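Grinder and Hopper FAQ

Last updated March 11, 2024

We get the same questions at the shop counter and by email, so Gayan Matubbar and I have put our answers on one page. We sell grinders. Read us with the same suspicion you'd give anybody else who sells them.

Do I need single-dose bellows?

Probably not. Bellows push out some of the grounds left in the chute, and on a few older grinders they do help. On the Lirell 4 we couldn't taste any difference between a cup made with them and one made without. If your grinder already clears itself, save your money.

Are expensive burrs worth it?

Sometimes. The coated set for the Paiva costs more than plenty of people paid for the grinder. The claim is that coating makes them last longer, and it may, but the figures we've been shown come from the people selling the coating. I'd want to see worn sets from both types after the same use in an ordinary kitchen. So far no supplier has sent me any.

Does the colour of the hopper protect the beans from light?

A tinted hopper lets in less light than a clear one, sure. Beans in a hopper are also sitting in air and next to a motor that warms up, and I'd worry about those first. Pick the tint you like the look of and fill it with what you'll use in a day or two.

How do you pack spare parts?

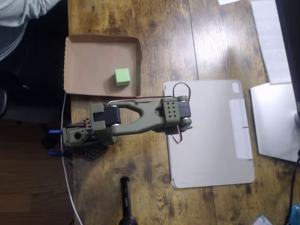 Spare burrs and collars go out in plain cardboard, and we don't use printed gift boxes for them. A customer asked whether a fancier package would protect a burr set better, and I've seen no sign that it does. What matters is that the part can't slide. A shallow open tray of brown corrugated card with low folded walls is fine for keeping bits together on a desk, but I wouldn't post a burr in one, and a single small cube of green foam won't hold anything still by itself. We wrap each part separately and fill the gaps. If yours arrives rattling, tell us before you fit it.

Will an Ernstead collar fit my Borus?

The seller's listing says it fits "most models". Ours fit the older Borus and wobbled on the newer one. Measure the throat of your grinder and send us the number, and please don't go by the listing.

Why is your alignment kit cheaper than the others?

It's a marker, some shims and a sheet of instructions written by Aniela Lis. I can't explain why the others cost what they do. Try the marker test first, as your burrs may be fine already.

How long is the warranty?

Eight months on hoppers and collars, seven on anything with a motor. Chips from dropping aren't covered. We don't sell extended cover and I wouldn't buy it elsewhere without reading the exclusions twice.

Will there be a sale in November?

There may be. We don't put prices up beforehand so we can cross them out later, so don't expect the savings to look dramatic.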